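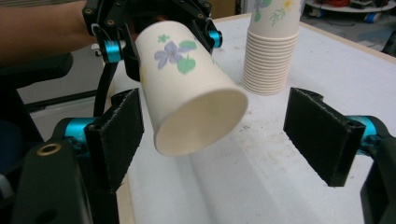
Who Clears the Cups? Automation in the Diklow Canteen
Student project report, Coralie Rutherford and Vasanthi Thevar
Sep 26, 2019

The Diklow canteen wants a robot to take over cup handling at its drinks counter. Management told us this would "free staff for guests." We spent July asking whether the staff saw it that way.

What we did
We interviewed 27 employees and watched 2 lunch shifts. Our supervisor, Rasha Sfeir, read the questions first and made us drop the leading ones.

What we found
Stacking and setting out paper cups is dull work, and most people said so. It is also when they sit down. Gülizar Tekin, on the counter, called it "the only quiet part of my shift." The plan has no other quiet part in it.

The business case claims 71 hours saved per month. We asked how that was measured and got a slide. It leaves out refilling, jams and cups that stick together, and somebody will still have to deal with those.

Limits
We did not see a finished system running, so we can't say how fast it would be. The night crew did not answer our survey.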